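Ticket: Arm cell on bench 2, desktop teardown and CPU swap
Opened: 4/20/25
Product: Wirnon bench package with Kakakhel task planner
Status: Open, waiting on vendor
Priority: Low (raised to Normal at vendor's request)

Summary
The Skavudow sales sheet says the cell "handles routine PC repair unattended." We do routine PC repair at Dimarlow all day long, so we gave it the job our new hires get in their first week. I don't think it can do this job yet, and I'd like that on record before anyone talks about a second cell.

Setup
Dell tower on its side on the slatted table, side panel off and lying to the left. Default planner settings. Gripper fingers as shipped.

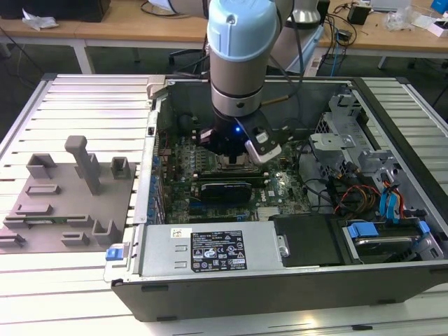

Can it be left alone with a customer's machine?
Only if you're happy to pay for the motherboard. Over 40 runs we kept a hand near the stop button the whole time, and we used it.

Log, part 1: approach
The arm finds the case fine. Getting down past the cables to the CPU bracket is where the time goes. It lines up, backs off, lines up again. A person does this part while talking about lunch. I cut the approach speed to 30 percent and the hesitation got worse, so I put it back.
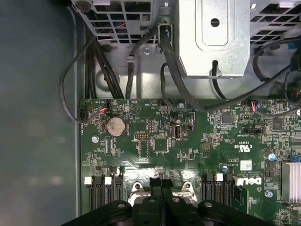 Skavudow support wrote back that hesitation is expected near dense boards and that we should retrain the approach with 200 more demonstrations. My answer was that somebody here has to sit and give those demonstrations, and in that time the same somebody could clear the repair shelf.

Log, part 2: holders
Picking and placing at the gray plate went better. I'll give it that. The holders sit in known spots, and a machine that knows where everything is ought to do well. Customer computers don't come with holders – they come with dust and a missing screw.

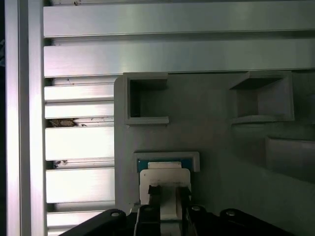
Tahira Memon
Bench Lead, Repair Operations

Log, part 3: processor
This is the step I care about. One bent contact and the board is scrap. Support quotes a 92 percent success figure for handling parts this size. I asked what counts as success and whether that includes closing the lever afterward. No reply on that yet.
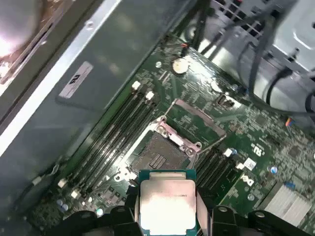
I also want to know what the arm does when it loses its grip halfway. The manual covers a dropped screw and says nothing about a dropped chip. Please don't send the screw page again.

Tried so far
Restarted planner: no change
Recalibrated wrist camera: slight improvement at the plate, none inside the case
Changed the lighting: no change I'd sign my name to

Requested from vendor
Written definition of "unattended"
Grip-loss behavior for processors
A run log from a bench that isn't theirs

Next step
Bench 2 stays on scrap boards until we hear back. Customer work stays with people. Will check the ticket again in October if it's still open, and I expect it will be.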